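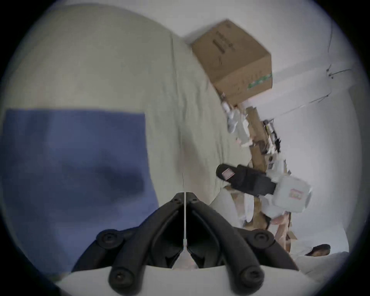
Fold the cover while it is still on the sofa, Olumide Bashir told us, and half the creases never form. Brian Athumani disagrees. He takes the cover off first, shakes it twice and folds it on the floor, and he regards folding in place as a way of trapping grit in the fabric.

Both methods have followers among readers who wrote in after our August piece on storing loose covers. The letters agree on very little except that the standard advice (wash, dry, fold, put away) leaves out most of what matters.

Pale covers are the difficult case. A light beige cotton shows a transferred dye mark at once, and the usual source is another textile left lying on it. Blue towels are frequent offenders, as are new throws. The test takes a few minutes. Damp a white handkerchief, press it on a hidden corner of the coloured cloth and hold it there under a heavy book. If any colour comes off on the handkerchief, the cloth should be washed separately and stored in its own bag. If none does, it can go in with the cover, though Yakubu Ojo still puts a sheet of plain tissue between the two.

Seams decide the fold. A cover with a single seam down the middle should be folded along it, with the seam allowance lying flat to one side. Folding a little way off the seam gives two ridges a few centimetres apart, and an iron will remove only one of them without difficulty. Covers with piping are better rolled, starting from the piped edge. Zips are closed before folding and turned to the inside.

Cardboard boxes are adequate for a move and poor for anything longer. Board takes up moisture from a cold floor and passes it on to whatever is packed against it. The base should stand on battens. Old parcel tape and labels are best peeled off before the box goes into store, as the adhesive softens in a warm loft and will mark fabric that touches it. Printed sides do no harm if the print is on the outside.

Erick Athumani, who stores covers for a letting business in Zundport, changed from cardboard to lidded crates after one damp winter. His records list 826 covers, of which 7 were lost to mildew that year. All 7 had been packed against the base of a box standing directly on concrete. The crates, bought from Zinberg, have vent slots below the rim. He lines them with old sheets and does not fill them above the slots.

Weight is the other limit. A full set for a three-seat sofa, with arm caps, is heavy enough to split the bottom of a box closed with a single strip of tape. Two strips along the join and one across each end will hold it. Cushion pads travel separately, in a bag with some air left in it. Compression bags are acceptable for fibre filling over a few weeks. Feather should not be compressed at all.

Labels go on the short side of the box, where they can be read on a shelf. Room, item and date of washing are sufficient.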